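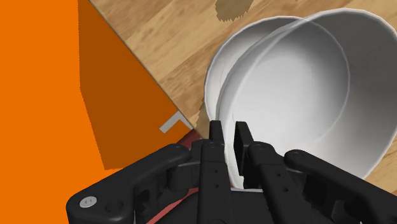

Zarden household robots: questions we get asked

Can a robot wash up yet?
Partly. Ours can pick up a bowl by the rim, move it and put it down. It can't yet scrub off dried porridge or judge whether a plate is clean. If you own a dishwasher, loading it is the nearer goal.

Why do you spend so much time on bowls?
They turn up in every kitchen and they are awkward. The rim is thin, the sides slope, and people leave them one inside another. A gripper with two fingers has to put one finger outside the wall and one inside, then close without pushing the bowl away. Separating two stacked bowls is harder again, and we still see both come up together.

Do you practise on real crockery?
Both. Most early attempts are run in simulation, where a dropped bowl costs nothing. Kadir Tekin's team ran 3,000 simulated pick-ups before the first one on the bench. Simulated bowls don't chip or get greasy, so results on the bench are always worse.

What about laundry?
Towels, slowly. Shirts, no. Cloth changes shape every time you touch it, and a fitted sheet is beyond anything we have tried.

Are shop-floor jobs any easier?
Usually. At the Nuttall packing line the same tray arrives in the same place all day, and the arm there works a full shift with one person looking after three stations. A kitchen is never laid out the same way twice.

How fast is it?
Slower than you. Clearing a table for four took 48 minutes in our last trial. Defne Ağca, who runs the trials, expects that to come down, but we won't give a figure until we have measured it.

Is it safe around children and pets?
The arm stops when it meets resistance. We still ask that an adult is in the room whenever it is switched on.

Can I buy one?
No. We lend units to a small number of homes and the list is full for April 2025. To be told when it reopens, write to Muammer Bayram at the Zarden office with your postcode and a rough plan of your kitchen.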